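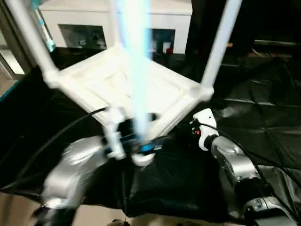 The white chair from underneath, moulded ridges and all.

I've been meaning to write about chairs for a while, mostly because I keep being told things about them that I don't believe. The latest is that a plastic chair can be "a chair for life". Those are the words on the Skemeo website, next to a drawing of a leaf.

The chair is called the Cusport. It costs £60, which is a lot for moulded plastic and not very much for a chair, and I think that's exactly where they want you to be when you're deciding. Tanveer Kakakhel bought one before I did and told me it was fine. Tanveer thinks most things are fine. He once described a campsite with no working taps as fine.

What I wanted to know was what it's like underneath. Showrooms never let you do this comfortably. You turn a chair over in Fallahi's on the high street and somebody comes across to ask if they can help, in the voice that means please put that down. But the top of a seat only tells you how someone wanted it to look. All the decisions about money get made on the other side.

So, the underside. A square frame, flat plastic with ridges moulded into it, and rounded joints where the legs meet the corners. The ridges are a good sign, I'm told, as they stiffen a flat panel without making it heavier. They're also a good way of using less plastic and charging the same for it. Both can be true, and I notice the brochure only mentions the first.

The joints are where I'd expect trouble. Every plastic chair I have ever seen thrown out went at the top of a leg. It starts with a white line you can only see in certain light, then there's a creak, then someone's uncle is on the patio looking at the sky. Skemeo says the Cusport has been "cycle tested" to 4,000 sits. I did the sum. If one person sits down and gets up again at breakfast, lunch and supper, that's less than four years. I wouldn't call that a life. The guarantee runs for 36 months, so at least their legal department can count.

To be fair to them (I suppose I should be), the old Sadix chairs we had in the kitchen never claimed anything and two of them lasted 12 years. They were ugly and they pinched the backs of your legs in hot weather. I'd have them back tomorrow.

The other thing I've become suspicious of is finishes. White shows everything. Shops love white because it photographs well and looks clean under their lights, and then you get it home and every scuff from every shoe is on record. I was told a damp cloth would deal with it. A damp cloth deals with crumbs. Scuffs want a bit of bicarb and your evening.

The alternative they try to sell you is the speckle. Everything is matte and speckled now - lamps, bins, kettles, flower pots - and always in that colour somewhere between a pigeon and a raincoat. "Hides everyday marks," the label says.

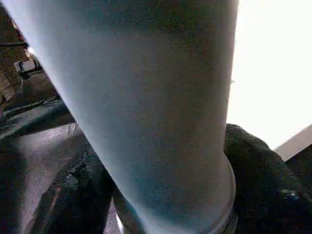 Matte blue-grey with the fine dark speckle, and black fabric to the right of it.

I'll admit the colour is nicer than I wanted it to be. It goes nearly white where the light catches it and a proper slate lower down, and with a dark ring round the bottom it looks more expensive than plain white does. I'm less sure about hiding marks. A darker grain will disguise a darker speck, I can see that, but in my experience it's pale greasy fingerprints that bother people, and I can't see how dots help with those. Also, a finish that hides dirt means you've still got the dirt.

Black fabric has the same reputation and deserves it even less. It's supposed to be the practical choice. Anyone who believes this has never owned a cat, or a white towel, or a jumper. I put a black throw on the spare bed last November on the strength of this advice and I've been picking bits off it ever since.

Anyway, the chair. I'm keeping it for now, mainly because sending it back costs £12 and I would have to find a box. I've put a date on a bit of tape and stuck it under the seat: 19 August 2026. When one of those joints goes I'll know how many months I got out of it, and Skemeo will be getting an email.

Tanveer says his is still fine.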